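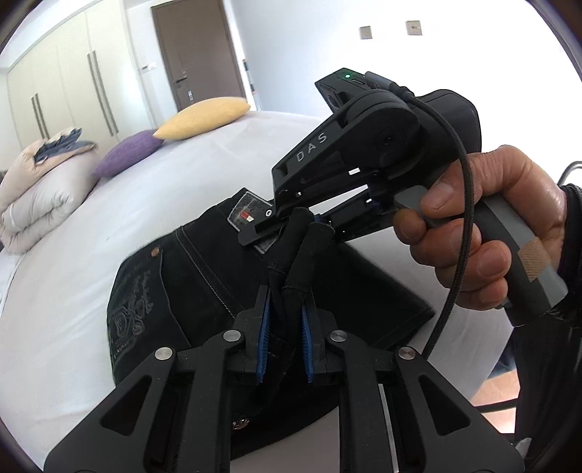
How to Keep Black Jeans Black

By Nivaldo Fagundes

Black denim fades faster than blue, and most of the damage is done in the wash. The steps below are the ones I use for my own jeans and for the work pairs we cleaned at Bettencourt, the laundry in Redport where I ran the wash floor for 28 months.

What you need

Cold water
A liquid detergent made for dark clothes
White vinegar
A drying rack or a line out of the sun
A packet of black dye, only if the jeans have already gone gray

Before the first wash

Read the care label. If it says to wash separately, believe it. New black denim sheds a lot of loose dye, and it will end up on your towels.

Some people soak new jeans in salt water to set the dye. I tried it on several pairs and saw no difference. Modern dye is either fixed at the mill or it isn't. A plain cold soak with a cup of vinegar for 47 minutes does rinse out the loose color and the sizing, and the jeans come out softer. The odd number is the length of the soak setting on our old machine. A little more or less won't hurt.

Washing

1. Empty the pockets. A tissue will leave lint on black cloth that takes several washes to get rid of.

2. Close the zipper and the button.

3. Turn the jeans inside out. The fading you see on thighs and seams comes from rubbing against the drum and other clothes.

4. Fill the machine loosely. Two or three pairs is plenty for a home washer.

5. Use cold water and the gentle cycle. Keep the spin low.

6. Use half the detergent the bottle suggests. Leftover soap dries as a pale film, and many people take it for fading. If your jeans have chalky streaks, run them again with no soap before you decide the color is gone.

Skip bleach, and skip powder in cold water because it often doesn't dissolve.

Drying

Take the jeans out as soon as the cycle stops. Shake them hard by the waistband, smooth the legs and pull the side seams straight. Hang them by the waist, still inside out, indoors or in the shade. A pair hung at 7 in the evening is usually ready by morning, except in the heaviest weights.

If you have to use a dryer, pick low heat and take them out while the seams are still damp. 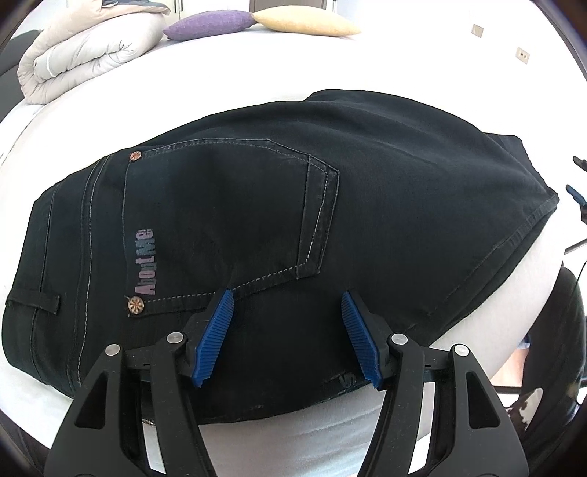
How often should black jeans be washed?

Every six to ten wears is enough for most people. Wipe small spots with a damp cloth and air the jeans overnight between wears. Wash sooner if they smell or if you sweat heavily at work.

Bringing back faded black

For jeans that have turned gray or brownish, a dye bath works well on cotton. Wash them first and leave them wet. Follow the packet for the amount of salt and water, and keep the jeans moving for the whole time or you will get blotches. Polyester stitching won't take cotton dye and will stay the color it was.

Rinse until the water runs clear, then wash the jeans alone once more. Run an empty cycle afterward before you put anything white in the machine.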